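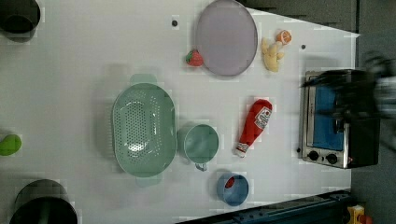
Lavender plate, mint-green colander, toy strawberry and a small toaster oven on a white table.

How to file a public records request with your city (and get something back)

Quick version of the workshop handout, updated 27 June 2026. Written fast between two deadlines so bear with me. Covers city and county offices only. Federal requests go through a different law and a different set of forms, don't mix them up.

Before you write anything

Figure out what record you want. A record, not an answer. "Why did police close the square during the June march" is a question and the clerk can ignore it. "The permit application, the permit decision and all emails between the permit office and the police department concerning the June march" is a request. Big difference.

Check if it's already posted. Council minutes, contracts, permit logs. Look under the clerk's page, then under the department's own page, they often don't match. Took me two weeks once to get a file that was sitting on the parks page the whole time.

Look up your state's law. Name, section number, deadline for a reply. Some states give the office a fixed number of days, some only say "promptly" or "reasonable time." Write the section number down, you'll paste it in the letter. Some states also limit requests to state residents, so check that too.

What goes in the letter

Date. Your name and email. Name of the office. Then:

The law you're asking under, with section number.
The records, one per line, numbered.
The date range. Always a date range.
The format. Ask for electronic copies. If it's a spreadsheet ask for the spreadsheet, otherwise you get a scan of a printout.
A fee ceiling. I use 20 dollars. "Please contact me before incurring costs above $20."
A line asking them to cite the exemption for anything they hold back or black out.

Keep it to one page. No need to say why you want it in most states. Don't explain, don't argue your case in the letter. Polite and dull works best.

Sample wording

Under [name of law, section], I request electronic copies of the following records held by [office], dated from [start] to [end]:
1. All permit applications for public assemblies in Ueda Square.
2. All written decisions on those applications, including denials.
3. All emails between the permit office and the police department that contain the words "Ueda Square."
If any part is withheld, please cite the specific exemption and release the rest.

Swap in your own stuff obviously.

Sending it

Use the portal if there is one. Our county uses Tellent, which times out if you leave the page open, so write the letter somewhere else first and paste. No portal – email the records officer and copy the clerk. Save the confirmation. Take a screenshot too, confirmations go missing.

Put the reply deadline in your calendar teh same day. Count business days if your law says business days.

If they want money

Ask for an itemized estimate. In Flustden we got quoted 849 dollars for assembly permits going back years. Mio Furukawa wrote back, cut the date range and dropped the duplicate emails, and the new estimate was 2 dollars for a disc. Nobody at the office was being difficult, the first request was just too wide. Mine, by the way.

Ask for a fee waiver if your state allows one for public interest requests. Say in two sentences who will read the results and where.

If they go quiet

Day after the deadline, send a short note. Original request attached, date sent, section number again. No threats. Then call. Get the name of who you talked to and write it down.

Still nothing: check who handles appeals. Could be the attorney general, could be a state ombuds office, could be straight to court. Appeal windows can be short, don't sit on it.

If you get it but it's blacked out

Match every redaction to an exemption. No exemption cited, ask for it in writing. Drafts and "deliberative" material are the usual fight. Names of private people in complaints, they may well be right on that one.

When the files show up

Save the originals in a folder you never touch. Work from copies. Our biggest batch was 119 pages with no order to it whatsoever, so Hideaki Sugawara made a plain log – page, date, sender, one line on whats in it. Do that before you start highlighting things. It's boring and you will use it every single day after.

Post the records if you publish anything from them. Take out home addresses and phone numbers the office missed.

Blank letter and log sheet are in the Wullia shared folder, same link as last time. Corrections to Mio please, she keeps the master copy.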